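August 31, 2019 – notebook, dye bench, Prasudley

Third go at the weld vat and I am very pleased with it! Writing this up while the skeins are still on the line, so forgive the handwriting, Kwesi, if it's you typing this out again.

Starting point was 100 g of dried weld from the Buslow plot (last summer's cut, stored in paper sacks) against 100 g of wool, so equal weights. Walid grew the stuff and kept telling me to use the tops and leave the thick stalks out. I ignored him for the first two vats and got a perfectly decent yellow, a bit straw-coloured. This time I stripped the stalks and kept only leaves, flowers and seed heads. What a difference. The yellow is sharp and almost green at the edges, the sort of colour you expect from a packet and never from a weed.

Wool is the Drovotley two-ply, scoured yesterday in a warm bath with a small squeeze of washing-up liquid, left to cool overnight. Mordant was alum at 10 per cent, no cream of tartar. I know Friederike swears by it, and for madder I'm with her, but weld doesn't seem to want the acid and the handle of the wool was lovely without it.

Method, for whoever picks this up next. Chopped weld into the big pan with cold tap water to cover. Brought it up slowly and held it well under a simmer for an hour. Once it goes properly hot the browns come out and you can't get rid of them – vat one is the proof, pinned inside the back cover. Strained through muslin twice. Then a teaspoon of chalk stirred in, and this is my favourite bit of the whole business, because the liquor goes from weak tea to bright yellow while you're standing there with the spoon. I called Gerardo over to look and he was nearly as excited as I was. Wetted skeins in, another hour at the same heat, then lid on and heat off until after lunch.

Our water is hard already so I'm not convinced the chalk is doing all of it. Should run one pan with rainwater and no chalk, one with rainwater and chalk. Hussam says he has a full butt at home and can bring some in. Yes please.

Second bath off the same leaves gave a softer primrose. Third was hardly worth the gas, though it will make a good base for the indigo overdye. Speaking of which, the overdye samples are the best thing we have done since January. One quick dip over the bright weld gives a fresh leaf green, two dips a proper Lincoln sort of green, and four goes nearly to bottle. I had the indigo vat a touch cool and it still took evenly. I want a whole jumper in the two-dip one.
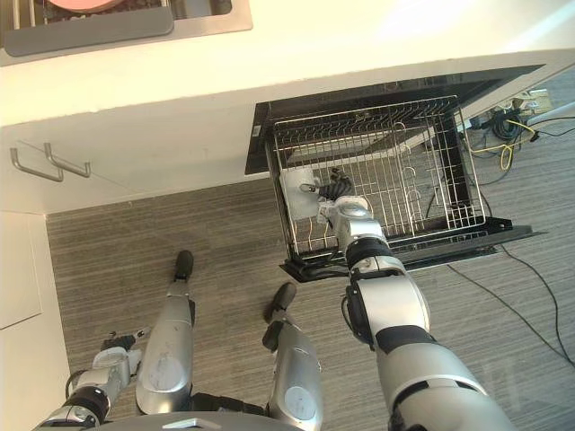

Kitchen end: sink, and the dishwasher open with its rack out.

Light test has been in the south window for eighteen days now. Strips from vat two, half under card. The plain alum strip has dulled very slightly, more than I'd hoped but less than the onion skin next to it, which has gone the colour of an old envelope. The copper-dipped strip hasn't shifted at all that I can see. I don't much like using copper, so I'd rather find out how long the plain alum holds before it gets noticeable. Leaving it up until the end of next month.

Rub test on white cotton: clean dry, faint yellow when damp. One more rinse would probably sort it out.

Costs, as Walid asked. The Rizk supplier does alum in a big tub at a better price than the little bags, and at 10 g per skein we'd get 100 skeins out of 1,000 g. Sample cards are up to number 218, so please start the next one at 219 and write the mordant on the FRONT. I spent ages yesterday turning over cards and found two with nothing on either side.

Things I want to try while there's still weld in the sacks:

Fresh leaves against dried, same field, same weight (dried).
A silk scarf in with the wool, to see which grabs the colour first.
Iron at the very end for olive, a pinch only. Kwesi's last iron pot came out like pond mud, though he maintains he likes it.
Longer soak before heating, overnight if someone can put it on late.

Friederike is bringing her madder roots over from Buslow next time, three years in the ground, and I can't wait to see them. Big pan needs to be free and the muslin washed. Skeins from today stay on the line until dry, then label and bag, please, with a snip of each taped opposite this page.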